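Back on the quilt, then! I know, I know, I said I'd have it done by March, and then Suqin Qian went and lent me a whole box of old pattern leaflets and I lost a fortnight to reading them in the bath. 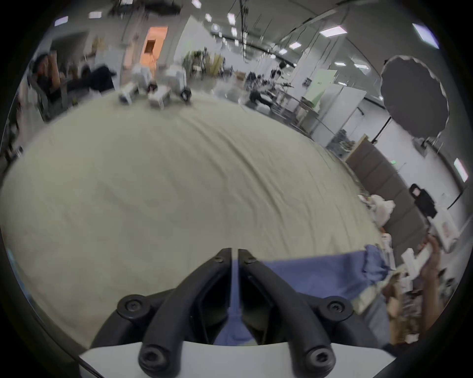
## Where I've got to

I'm making the Gilwood pattern, the one with the long thin strips that go round and round a middle square. It wants 366 pieces (yes, I did think that was a misprint) and I've sewn enough of them to be thoroughly sick of ironing seams. My blocks are meant to come out at 10 inches and mine are all a whisker under, but they're all under by the same whisker so I'm leaving it.

## Blue, and more blue

The big row in our house is the border. I wanted a dark one, Jairo Carhuamaca from my sewing group thinks it'll look like a school blazer, and now I can't unsee it – thanks, Jairo! So I'm off to the Skorkdale market for a rummage. Last time I came home with 16 fat quarters and no thread, which was the only thing on my list.

If anyone has used wool wadding in a bed quilt, do tell me how it washes. I've got a cotton one in the cupboard but it feels a bit flat, and our back bedroom is freezing.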